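Jawad Gilani has been told he is the future of Cledholm's midfield by three different managers, and he has stopped writing it down.

"You hear it in July and by the fall you're on the bench," he says. "So I listen, I nod, and I wait to see the team sheet."

The team sheet, for once, has been on his side. Gilani started the last four matches of the season after coming back from a knee injury, and on the strength of those he has been named in the national squad for the first time. The new head coach, Garner, rang him personally. The call lasted less than a minute.

"He said I'd earned it. I said thank you. Then he said he wanted to see me play further forward, and I thought, well, which is it? If I earned it playing deep, why move me?"

It is a fair question, and one the national association did not seem keen to answer when it announced the squad. The statement talked about a fresh start and a fearless style of play. The last head coach promised much the same before his side went out of qualifying with two games to spare.

Gilani has read the statement. He was not moved by it.

"Fearless is a word people use when they haven't picked a formation yet," he says.

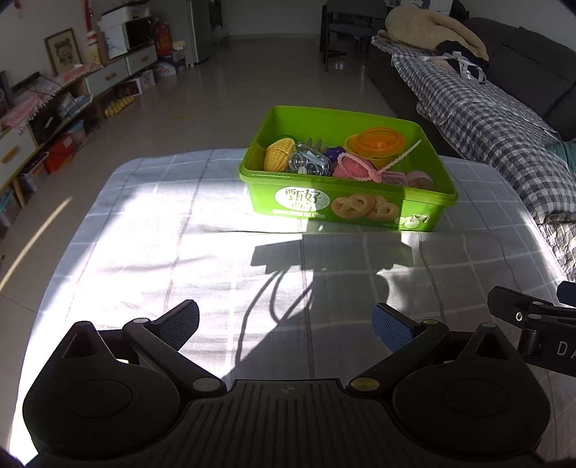

The green toy bin on its plaid tablecloth.

At Cledholm they are pleased for him, up to a point. The club has spent most of the spring arguing with the association over who pays when a player comes back hurt, and Gilani's knee makes him exactly the kind of case they worry about. He missed 17 matches with it. Janjua, the club's fitness coach, wanted a limit of 30 minutes in the first friendly and asked for it in writing. He got a phone call instead.

"They told us they'd use common sense," Janjua says. "I've been in this job a long time. I would have liked the letter."

Gilani is calmer about it, although he does not claim to trust anyone's word either. He keeps his own record of how the knee feels after every session, a habit he picked up during rehab, when he was told he would be back in 20 weeks and the date kept moving.

"I don't think they lied. I think they guessed, and then they talked like it wasn't a guess. If I'd known that at the start I'd have slept better."

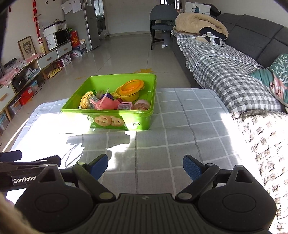

By Marcus Sterard
Soccer writer

There is also the matter of where he fits. Garner has called up seven midfielders for what looks like three places, and two of them have been regulars for years. Training camp is supposed to settle it. Gilani has his doubts about that too.

"Every coach says the shirts are open. Then the same guys get the bibs on the first morning – you know by breakfast who's starting."

Does he think he will play?

"In the friendly, yes. Up to 20 minutes, probably when it's already won or already lost. People will say I looked lively. Then we'll see who gets called next time."

He says this without any bitterness. He bought his parents tickets for both games, good seats near the halfway line, and he plans to arrive at camp early to get extra work in with the goalkeepers before the others turn up. When it is pointed out that this does not sound like a man who expects nothing, he shrugs.

"I never said I didn't want it. I want it a lot. I just don't need the speech."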